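Pressemitteilung
6. Dezember 2022

Hosau führt Mehrwegbecher in allen Kantinen ein – Rückgabe ab Januar an 60 Stellen

Die Kantinengesellschaft Hosau stellt ihren Getränkeausschank zum Januar vollständig auf Mehrweg um. Einwegbecher werden dann an keinem der vier Standorte mehr ausgegeben. Die Gäste zahlen ein Pfand und können die Becher an 60 Rückgabestellen abgeben, auch außerhalb der Essenszeiten. 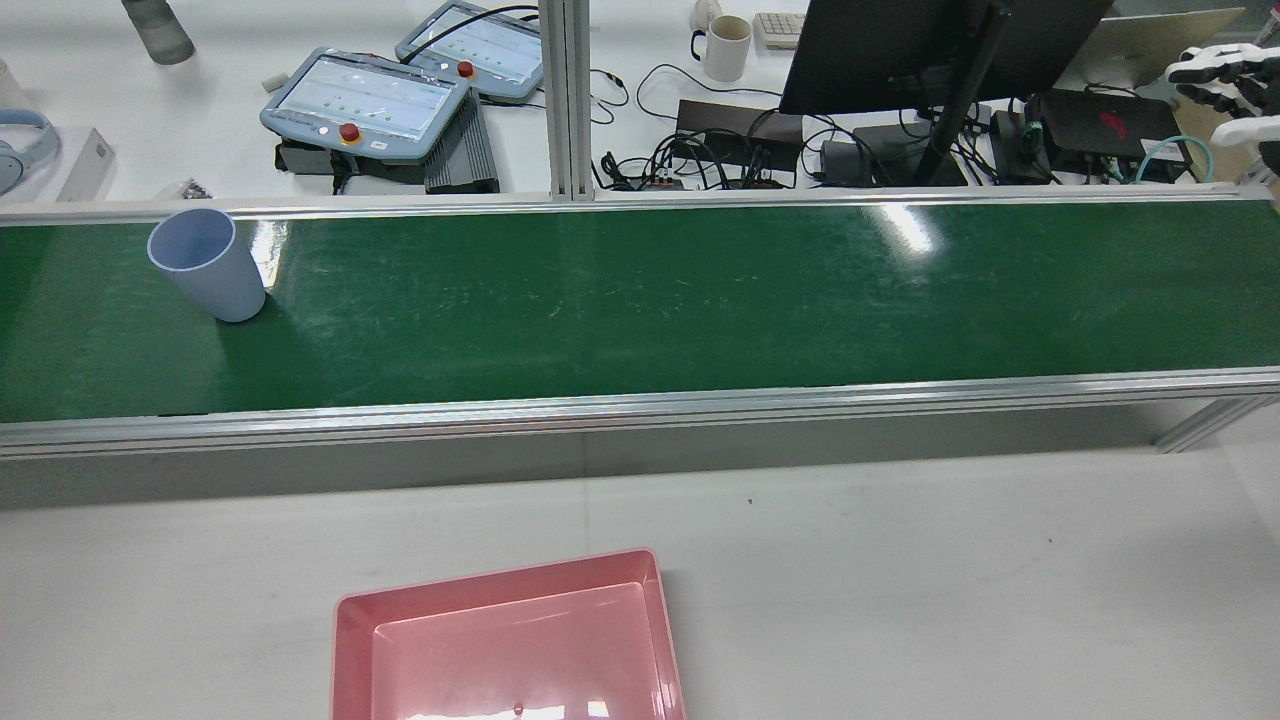 Dem Beschluss ging eine Testphase am Standort Lavico voraus. Dort nahmen 2827 Gäste teil. »Die häufigste Frage war, ob man den Becher mit ins Büro nehmen darf. Man darf«, sagt Projektleiterin Annatjie Rampersad. Eine Frist für die Rückgabe gibt es nicht.

Das Spülen übernimmt der Dienstleister Scanlon, der bereits das Geschirr der Kantinen reinigt. Zusätzliche Fahrten fallen nach Angaben des Unternehmens nicht an. Beschädigte Becher werden aussortiert und gesammelt an den Hersteller zurückgegeben.
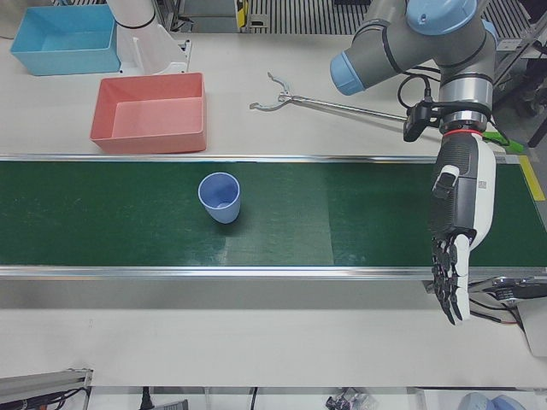

Die Getränkepreise bleiben unverändert. Wer einen eigenen Becher mitbringt, zahlt kein Pfand – er muss allerdings sauber sein und unter den Auslauf der Automaten passen. Für Besuchergruppen hält der Empfang Becher bereit.

Ansprechpartner für die Presse: Refugio Figueroa, Hosau Kantinengesellschaft

Kommentare (3)

Oi-ling Man: Gilt das Pfand auch an den Automaten im Altbau?

Benvinda Meireles: Bei uns fehlt noch ein Deckel für unterwegs. Sonst gut.

Mei-kuen Wu: @Oi-ling Man ja, steht seit gestern am Automaten.

Diese Website verwendet Cookies. Mit der weiteren Nutzung stimmen Sie dem zu. Einstellungen | Akzeptieren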